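Mollel Student Robotics Club
Member guides: Running a two-arm tabletop practice session

Purpose of this guide

Members preparing for the Drutport Challenge are expected to be able to set up, run and close a practice session on the two-arm bench without supervision by a mentor. The guide sets out the procedure adopted by the club at the start of the season. It should be read together with the bench safety sheet, which every member signs before using powered equipment.

The procedure was drawn up by Kibet Swai, bench mentor, and is maintained by the student lead, Wafula Okoth. Suggested amendments should be sent to the student lead before the end of July.

Who should be present

A session requires a minimum of 2 members. One acts as operator and controls the arms. The other acts as recorder, keeps the session log and remains within reach of the stop button whenever the arms are powered. The roles are exchanged at the halfway point. A session lasts 90 minutes, including setting up and clearing away, and the bench must be booked for the whole period.

Before switching on

1. Sign the bench book and enter the names of the operator and the recorder.

2. Check the cables on both arms by hand, working from the base to the wrist. A cable should have enough slack for the wrist to turn fully in either direction. Any cable that is pinched or pulled tight must be reported and the session postponed.

3. Confirm that the wrist camera mounts are firm. A mount that moves when touched lightly should be tightened with the small hex key kept in the bench drawer. Do not overtighten: the printed parts crack easily and a replacement takes most of an evening to print.

4. Place the drawer unit and the other task objects on the tabletop. The Drutport rules do not fix the position of furniture items, and teams that always practise with the unit in one place tend to do badly on the day. Move it and turn it between sessions, and note the new position in the log. 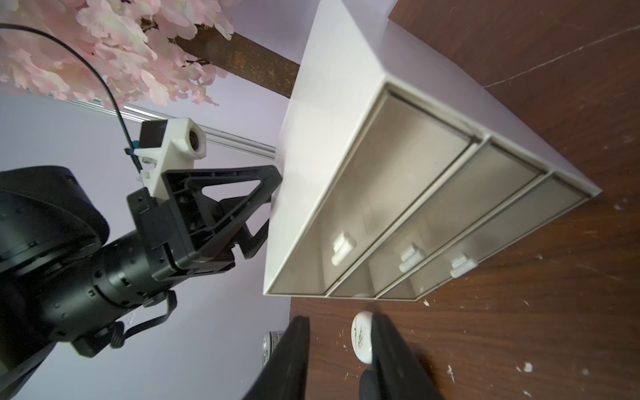 The drawer unit seen from a wrist camera, with the other arm to the left.

5. Start the Hemadov control program on the bench computer and wait for both arms to report ready. Open all of the camera views and check that each is labelled correctly. Crossed labels are the most common fault at this stage and are easily missed, as the views may look alike until an arm is moved.

Setting the home position

The home position is the pose to which both arms return between attempts. It must be set afresh at each session, even when the previous team has left the bench in good order.

Bring the left arm to its home pose first, then the right. The grippers should be clear of the tabletop and of each other, and neither arm should block the fixed camera's view of the task objects. Save the pose under the team name followed by the session number. Poses saved under a member's own name will be deleted at the end of the month.

Run the return-to-home command from at least one other pose to confirm that it has been saved correctly. The recorder should watch the arms during this check and the operator should watch the screen.

Running the attempts

Each attempt follows the same order of work.

Step 1. The recorder reads out the task from the Paltico task cards. The operator repeats it. Cards marked with a blue corner use one arm only, and cards with no mark may be attempted with either or both.

Step 2. The recorder arranges the objects while the arms are at home and paused. Hands must be withdrawn behind the front rail before the pause is lifted. Objects not named on the card may be left on the table, as the competition tables are seldom bare. Small items such as the clay discs should be spread out at first and brought closer together as the team gains confidence. 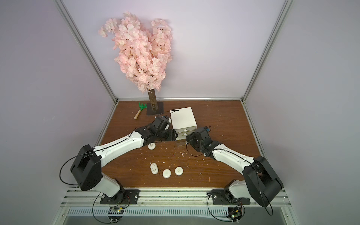
Step 3. The operator lifts the pause and begins. Approach an object slowly and from above, stop short of it, and line up the fingers before lowering. The recorder should not offer advice during an attempt unless there is a risk of damage.

Step 4. The attempt ends when the task is complete, when the operator calls a stop, or when the time on the card runs out. The arms are returned home and paused. The recorder enters the result as complete, partial or failed, with one line of comment.

Comments should be specific. "Dropped it" is of little use to another team. "Left finger touched first and pushed the disc away" allows the next operator to try a different approach.

Working with smooth, rounded objects

Rounded plastic pieces cause more failed attempts than any other item in the club's set. The surface gives the fingers little to hold, and a piece gripped above or below its widest point will often slide out as the fingers close. Operators new to the bench are advised to begin with the smaller pieces, which fit between the open fingers with space to spare on both sides.

Use the wrist view to bring the piece into line with the gripper, with a similar gap at each fingertip.
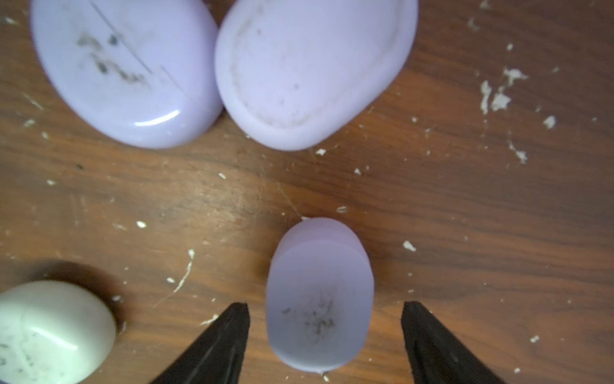

Close the fingers in short movements and pause once both are touching. If the piece turns, open fully and begin again. Increasing the grip force at this point seldom helps and may mark the plastic. The force setting in Hemadov should remain at 800 for all rounded items unless the bench mentor has agreed otherwise.

Larger pieces may need both arms, with one steadying the piece while the other lifts. This should not be tried until the team has entered several complete attempts with a single arm.

Saving the session

Recordings are saved automatically to the team folder at the end of each attempt. Failed attempts are kept as well as successful ones. The club's shared collection stood at 1176 attempts when this guide was last revised, and the failed ones have been of great help in planning the training evenings.

Before leaving the bench computer, the recorder should check that the number of files in the folder agrees with the log. Any difference should be noted in the log and must not be corrected by deleting or renaming files.

Clearing away

Return both arms to home, pause them, and close the control program before switching off at the wall. The arms lose power at once and may sink, so one member should support each wrist as the switch is turned.

Put the task objects back in their tray and brush down the tabletop. The clay discs are stored in the lidded tub. The operator and the recorder both sign out in the bench book.

Faults found during a session should be written on a yellow slip and left in the mentor's tray, with the bench book entry marked accordingly.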